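Home | Forums | Kitchen & Pantry | Storage | Search | Log in

Kitchen & Pantry > Storage

Thread: Open box on the table for vegetables, or is there something better?

kusum_s
Moved into a smaller place in April and lost my pantry closet. The fridge is half the size of the old one, so anything that can live outside it has to. Right now the potatoes, tomatoes and whatever root I bought that week go into a shallow cardboard box on the dining table. It works but I don't love it. The potatoes sprout, the tomatoes go from hard to mush when I'm not looking, and the box picks up dirt.

I've been looking at the Stusik wire baskets and the Floller stacking bins. Does anybody use either one? Table space is limited and I don't want to drill into the walls.

edin_m
I had the Floller bins for a while. They stack fine but the bottom one gets no air and I forgot what was in it. Found a potato in there you could smell from the hallway. Gave them to my brother for his garage.

A box on the table is fine. You see it every day, so you use what's in it.

vikas_c
Disagree on the table. Potatoes should be in the dark or they turn green, and you don't want to eat the green parts. Put them in a paper bag in the bottom of a cabinet with the top rolled down loosely. The tomatoes can stay out.

kusum_s
The only bottom cabinet I have is next to the oven. It gets warm in there.

vikas_c
Then not that one. Under the bed if you have to. My parents did it for years.

meenakshi_sisodia
Kusum, you know Mom kept hers in the bathroom cupboard. Coolest spot in the house.

I use a box too and I think people are making this harder than it is. What matters is what you put in it together. I keep unripe tomatoes well away from the potatoes and the fruit goes somewhere else completely.

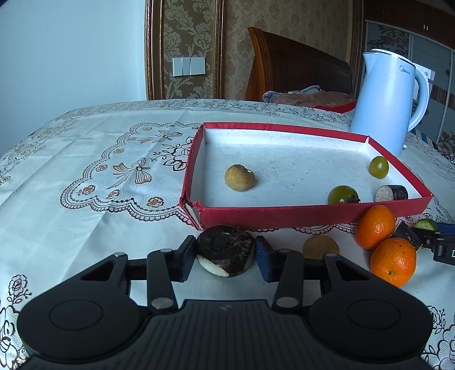

The tomatoes are the part I would change first in a setup like yours. If you buy them green and want them to hold, they need their own container, and citrus can sit out on the cloth by itself like those two oranges or whatever they are. A potato in the same box as green tomatoes gets all the light the tomatoes get, and it won't thank you for it. I'd also retire any box once the corner splits like that one in front. Bits of cardboard get into everything, and a torn wall won't hold once you load it with anything heavier than a few tomatoes. Shoe box lids, shirt boxes and so on are free, so just swap it out.

edin_m
What's the black thing with the pale inside? Taro?

meenakshi_sisodia
Could be a lot of things, I'm not going to guess. Anything cut like that I wouldn't leave out for long whatever it is. Once there's an open face it dries out and then it goes soft. Wrap the cut side and refrigerate it, even in a small fridge.

kamran_e
Late reply but I went the other way and bought the Stusik baskets, a set of 2. No complaints so far. They are open on all sides so nothing sweats. Onions in one, potatoes in the other with a dish towel over the top to keep the light off. They take up less table than a box because one hangs under the other.

Downside is that small things fall through. Ginger, garlic cloves, small limes. I put a plate in the bottom.

vikas_c
A towel over the basket solves the light but then you're back to forgetting what's in there, which was Edin's complaint about the bins.

kamran_e
I lift the towel when I cook. It's a towel.

edin_m
How much did you pay? The ones I saw were $20 each, and I can't see spending that to hold potatoes.

kamran_e
$20 for the set. I got them at Khurana, the housewares place, not online. They were on the bottom shelf by the colanders.

kusum_s
There's a Khurana on my way home. I'll look.

Does a liner help if I stay with cardboard? I was thinking newspaper.

meenakshi_sisodia
Newspaper is good. Change it when you shop. I tried the Iritz mats that are supposed to keep produce fresh and could not tell any difference between the mat and the newspaper, except that the mat had to be washed.

vikas_c
I like the Iritz mats. They stop things from rolling and bruising. I never expected them to do more than that.

edin_m
Whatever you get, buy less at a time. In a small kitchen I stopped buying the ten pound bag and now I don't have a storage problem with potatoes at all. It costs a little more per pound. I throw out much less.

kusum_s
OK. Plan for now is a basket with a towel for the potatoes, the tomatoes in a clean box with newspaper, fruit in a bowl. Cut pieces go in the fridge. I'll post again when I've had the basket for a month.

vikas_c
Still say under the bed.

Related threads
Onions and potatoes in the same drawer
Green tomatoes on the windowsill or in a bag?
Small fridge, family of four
How do you store half a root vegetable?
Floller bins, lids sold separately?

156 threads in Storage

Contact us | Forum rules | Copyright Kitchen & Pantry Forums | Back to top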